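Nesside Wharf: Questions from Tenants and Neighbors

What is being built at Nesside?
The former Lehtinen rope works is being converted into offices, with shops and a food hall on the ground floor. The main building stays. A newer loading shed on the north side comes down and is replaced by a three-story wing.

Who is behind the project?
Falberg owns the site and is the developer. Vekell is the general contractor. The architect is Ulla Sjöberg, and Toivo Miettinen handles leasing.

How old is the main building?
It went up in stages. The oldest part is the brick hall facing the canal. The two upper floors were added later, and you can see the change in brick color from the street.

Will the old windows be kept?
On the canal side, yes. The steel frames are being taken out, repaired and fitted with new glass. On the other three sides they were too far gone and will be replaced with new frames in the same pattern.

How large are the office suites?
The smallest is 596 square feet and the largest full floor is 3158 square feet. Neighboring suites can be joined if the wall between them is not a fire wall. Ask before you sign, as moving a wall later is at the tenant's cost.

What is included in the rent?
Heat, water, trash pickup and cleaning of the shared areas. Electricity is metered by suite. Internet is up to you — two carriers already have lines into the basement.

Is there parking?
There are spaces in the yard for office tenants, assigned by lease. Shop customers use the street or the public garage across the bridge. Bike storage is indoors, next to the freight elevator.
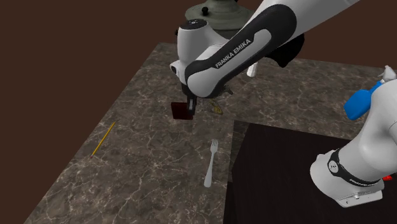
Can I choose my own finishes?
Leases of five years or more come with a choice of flooring and paint from the standard list. Anything outside the list needs written approval from Falberg, and the tenant pays the difference in price.

How much weight can the floors take?
It varies by floor. Safes, presses and anything else over 2000 pounds must be cleared with the building engineer before delivery.

What are the construction hours?
Work starts at 7 a.m. and stops at 5 p.m. Deliveries come in by the north gate only. If trucks are blocking your driveway, call the site office; the number is on the fence.

When can tenants move in?
The first office suites will be handed over in January. The food hall opens later, once the kitchen exhaust system has passed inspection.

Can I see the space before then?
Yes. Tours are arranged through Toivo Miettinen at the leasing office. Wear closed shoes. Hard hats are provided at the gate.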